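Chapter 2
Sauces and Condiments in Household Cooking

Few items in the kitchen are used as often, or studied as little, as the bottled condiment. Students who complete a course in household food studies can usually describe the stages of making a white sauce, yet many cannot explain why a table sauce pours slowly, why it keeps for weeks after opening, or how its flavor changes when it is heated. This chapter takes up those questions. It treats condiments as prepared foods with a structure and a shelf life, and it gives particular attention to tomato ketchup, the sauce most students will already know from home. 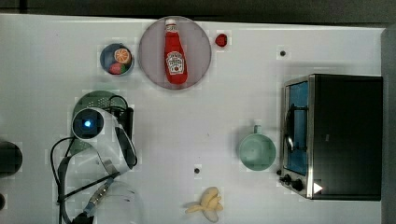
Reading time for this chapter: 2 hours (including review)

Learning Goals

After studying this chapter, you should be able to:

Define the terms condiment, relish, and table sauce.
Describe the part played by acid, salt, and sugar in the keeping quality of ketchup.
Explain why some sauces thin when they are shaken or stirred.
Select a suitable condiment for a given dish and state the proper time to add it.

2.1 What Is a Condiment?

A condiment is a prepared food added to another food, usually in small amounts, to change or strengthen its flavor. The word covers a wide range. Mustard, vinegar-based pepper sauce, chutney, soy sauce, and mayonnaise are all condiments, although they differ in nearly every other respect. A seasoning such as salt is generally worked into the dish by the cook. A condiment is most often left to the person eating, and for this reason it is commonly brought to the table in its own container.

The line between the two groups is not firm. Ketchup may be spooned over a finished meat loaf, or it may be brushed on before the loaf goes into the oven. In the first case it serves as a condiment; in the second it becomes an ingredient and must be judged as one. Nakpan's teaching manual suggests a simple test: if the dish would be considered complete without the sauce, the sauce is a condiment.

2.2 The Structure of Ketchup

Ketchup is a thick mixture of tomato solids, water, vinegar, sugar, salt, and spices. The tomato solids include pectin and fine pieces of cell wall, which hold the water in a loose network. At rest, this network is strong enough to resist flow, and the sauce may stay in place even when the bottle is turned over. When the bottle is shaken, the network is disturbed and the sauce moves freely. Foods that become thinner under shaking or stirring in this way are called shear-thinning. Mayonnaise and many salad dressings share the property.
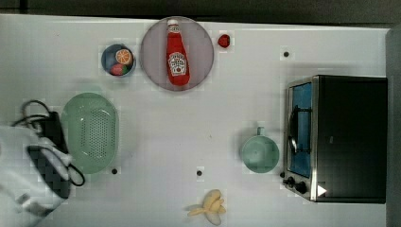 Figure 2.2. Ketchup in its bottle on a round plate, with a strawberry beside it.

Ketchup owes its keeping quality chiefly to its acid. Vinegar and the natural acids of the tomato slow the growth of most spoilage organisms, while salt and sugar reduce the water available to them. An opened bottle should still be kept cold, as storage at room temperature dulls both color and flavor. The cap and neck should be wiped clean after use — dried sauce around the opening is a common place for mold to begin.

2.3 Sweetness and Balance

The sugar in ketchup is often overlooked because the acid hides it. A useful comparison may be made with fresh fruit. A ripe strawberry also contains both sugar and acid, and its flavor depends on the balance between them. When ketchup is cooked, some of the water is driven off and the sugar becomes more noticeable. Further heating will brown the surface and may scorch it. Glazes that contain ketchup are therefore best applied toward the end of cooking.

Key Terms

condiment, glaze, pectin, relish, shear-thinning, table sauce

Section 2.4 considers mustard and its relation to the vinegar sauces.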